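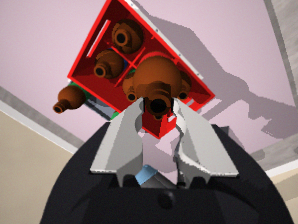 Bottle Crates Are a Hard Test, and Imness Sells One

Last updated October 26, 2024

Search articles Enter keyword Go

Anyone who has tried to automate returns at a small bottling plant knows the problem. The bottles come back in open crates with dividers, the necks sit close together, and the crates are rarely full. A fixed pick pattern fails as soon as one bottle leans. A vision-guided arm does better, but tuning it takes line time that a small plant does not have.

Imness, a software firm in Ovport, offers a way to do the tuning off the line. Its product, Baster, is a simulation kit for two-finger grippers. The buyer gets a physics scene, a set of crate and bottle models, a virtual wrist camera and a scoring tool. A grasp policy is trained or adjusted in the scene and then exported to the plant's own controller. We ran version 19 for nine weeks on a workstation in our test room.

The view that matters is the one from the wrist. In the crate task it looks past the fingers at a red divided crate, with one brown bottle held at the fingertips and its open mouth toward the gripper. More brown bottles stand behind it in the compartments, some largely hidden by the held one. That occlusion is the hard part of the job, and Baster renders it well. Shadows fall across the bottle and the crate, and the arm has to separate a dark mouth from a dark shadow at close range.

Objects outside the crate are part of the scene too. A brown bottle and a green object lie beside its left corner. A policy that reacts to every brown shape will go after the wrong bottle, and ours did so often in the first week.

"Most of our support calls are about clutter," says Heiðrún Eskildsen, who leads the scene library at Imness. "People train on a clean crate, export, and then send us a video of the arm chasing something on the table."

Setup took one afternoon. The installer found our graphics card without help, but the gripper definition file had to be edited by hand. Finger length, opening width and pad friction are plain text values, and the manual gives the units for only two of them. Friction is the one to watch. At the default setting the pads held bottles at angles our real gripper could not manage — we lowered it in small steps until the two agreed.

Scoring is run in batches of 1000 attempts. The report lists lifts, drops, neck contacts and divider strikes, and each failed attempt can be replayed from the wrist view or from a fixed overhead view. Our final policy logged 59 failures in its last batch. Of those, 19 were divider strikes on the way out, which we traced to a lift path that began to turn too early.

Weak points remain. Liquid is not modeled, so a part-filled bottle behaves like an empty one. Labels are missing from the stock bottle set. Crate walls are rigid, and old plastic crates flex. Saithong, the competing kit, handles flexing walls, but it has no wrist view in its base license and its replay tool is slower.

Baster is sold by yearly license per workstation. The next release, planned for July, is to add labels and a second crate size. Plants with mixed crates should wait for it. For a line with a single crate type, the current version is ready to use.

Comments (3)

dkline_pack
Does the export work with older controllers? Ours still wants waypoint files.

Editor
Waypoint export is in the Tools menu. It drops the gripper force values, so those need to be entered again on the controller.

rr_maint
Same friction issue with our pads. Would like to see the numbers you ended up with.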